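The Plirno Fabric Weight Set, Reviewed After a Long Summer of Sewing

I should start by saying that I never planned to care about pattern weights. For most of my sewing life I held paper down with whatever was closest: soup cans, the stapler, a jar of buttons my aunt gave me, and on one memorable evening a frozen block of spinach. It all worked well enough. If you sew pillowcases and the occasional apron you can go on that way forever, and I'd be the last person to tell you to stop.

What changed things for me was lining a coat. I had fallen for a slippery rust-colored fabric at Drilgate, the remnant shop with the steep stairs (go in the morning, the good bins are picked over by lunch), and I brought home enough of it for a lining plus a bit extra for mistakes. I needed the extra. Pins left little tracks in it that would not press out, and the soup cans slid around like they were on ice. I cut one sleeve so crooked that I held it up and laughed, and then I went and made myself a sandwich and didn't come back to it until the next day.

So in July I ordered the Plirno set, and I've used it on nearly everything since. I've had several letters and emails asking what I think of it, so let me finally put it all in one place.

What you get

The set comes with eight weights in a drawstring pouch. They are squat little disks, covered in a tightly woven cotton with a felt bottom, and they fit nicely in the palm. I was worried they would be too light, and for heavy paper that has been rolled up in a tube for ages they are, a little. For tissue and for ordinary printed patterns they are just right. They stay where you set them and they don't dent anything soft.

There's also a fold-out card with tips on laying out fabric, most of which you'll know if you've been sewing for a while. I did learn to put the weights down from the middle of the piece toward the edges, which I had always done the other way around, and my pieces really do lie smoother for it. So the card has earned its keep!

I paid 50 dollars, which made me swallow hard, and shipping was on top of that. The pouch is pretty, and I suspect I paid for the pouch.

Using them with a rotary cutter

If you cut with shears, almost any weight will do, because you are lifting the fabric a hair with every snip anyway and you get used to nudging things back. With a rotary cutter it's another matter. You want the blade to run right along the paper, and you want the weight low enough that your knuckles clear it. My soup cans were always in the way. I'd get a lovely long cut going and then have to stop and steer around the minestrone.

The Plirno weights are low enough that I can get past them without lifting the blade. That alone has made me a neater cutter, and faster too, though I wasn't trying for fast. I cut the whole second attempt at that coat lining in one sitting, with the radio on, and every notch matched when I pinned it together. I was so pleased that I left the pieces stacked on the dining table for a day just to look at them.

A word on small pieces: collars, pocket flaps, facings and so on. A disk this size covers up a good part of a small pattern piece, and you may find yourself unable to see the line you're meant to be marking. I use two washers from the hardware drawer for those, wrapped in scrap ribbon so they don't snag. I wish the set had included a couple of smaller ones, and I wrote to the company to say so. I got a friendly reply that didn't promise anything.

How they compare

I've tried two others, one borrowed and one bought.

The Flestska weights belong to my friend Kirstin Purves, who was kind enough to lend them to me for a whole month and didn't ask for them back once. They are long and curved, and for armholes and crotch seams they are a dream, they just follow the line along. But they're heavy. I had one roll off onto my foot and I said a word. If you sew a lot of pants I think you'd love them. If you have a toddler underfoot, maybe wait a few years.

The other set came from Çetinkaya, who mostly sell upholstery supplies, and these are plain steel with no cover at all. They cost a good deal less, they'll outlive all of us, and I can't fault them on canvas or denim. On anything delicate I didn't trust the edges. I ended up gluing felt on the bottoms, and by the time I'd bought the felt and the glue and spent an evening at it I felt I might as well have sprung for covered ones in the first place. They now live with my upholstery things and are very happy there.

Against those two, the Plirno set is the one I reach for on an ordinary day. It isn't the best at any single thing, I'd say, but it's pleasant, and you'd be surprised how much more I sew when the boring part is pleasant.

The paper under it all

I want to wander off for a moment and talk about grids, as so many of the questions I get about weights turn out to be about crooked cutting, and weights can't help you if the pattern was crooked to begin with.

When I alter a pattern I like to trace it onto gridded paper first. You can do it on plain paper with a ruler and a set square, and my mother did so all her life, but with the squares already printed you can line up your grainline and be sure of it. Lengthening a bodice is as easy as counting down and drawing across. Look for dark, thin lines on a good white sheet. The pale blue ones vanish as soon as you switch on a lamp, at least they do for my eyes, and the thick ones swallow up a pencil mark. 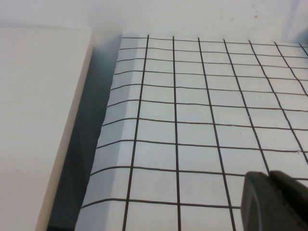 White paper with a thin dark grid, good for tracing and for squaring up a grainline.

Get it as flat as you can before you trace. I leave mine under a couple of big books overnight, and in the morning I put a weight at each corner and one in the middle, and then I leave the middle one alone until I'm done. If you must shift a weight, lift it straight up and set it down again. Sliding drags the tissue with it, and then you're back where you started, wondering why one side seam is longer than the other.

Check your squares against a tape measure, too. I have had paper that claimed to be one-inch and was very nearly one-inch, and over the length of a skirt "very nearly" adds up to a hem that dips. I ruined a perfectly nice linen that way and blamed the fabric for weeks.

Wear and washing

After a summer of steady use, the covers on my weights have picked up some chalk and a smudge of what I believe is peach jam. The instructions say to spot clean only. I went at the jam with a damp cloth and a drop of dish soap, and it came mostly clean. The felt has begun to pill a little on the two I use the most. It hasn't affected how they grip, but I'd have liked it to hold off a while longer at this price.

One seam on one cover opened up by roughly half an inch, and I closed it with a few stitches while I was waiting for the iron to heat. I suppose a person buying pattern weights can be expected to own a needle. Still, I'd mention it to them if it happened a second time.

The drawstring on the pouch frayed right away. I replaced it with a bit of twill tape and like it better now.

Who I'd send toward them

If you cut slippery fabrics, or if pins are hard on your fingers (mine ache in damp weather, and I know I'm in good company there), I think you'd be glad to have these. They'd also make a very nice present for somebody who sews and would never spend that on herself. I've already got my eye on a second set for my niece, who has just set up a machine in the corner of her bedroom and is making herself a quilt, bless her, with 70 blocks, as a first project.

If you're just starting out and the budget is tight, put your money toward decent shears and keep using the cans. You can sew something beautiful with minestrone at the corners. And if you mostly work in heavy cloth, I'd go for the steel ones from Çetinkaya and save the difference for thread.

A couple of you asked whether they come in other colors. Mine are a mustard check, and I saw a green and a dark plum when I ordered, but the plum was sold out. Somebody also asked if they'd hold a quilt sandwich for basting, and I'm afraid I haven't tried it. I'd guess you would want more than one set for anything bigger than a crib quilt. If you do try it, write and tell me how it went, and I'll add it in here for the others.

The coat, by the way, is finished except for the buttons. I can't decide between horn and a plain covered one, and I've gone back and forth so many times that it may well be spring before I wear it.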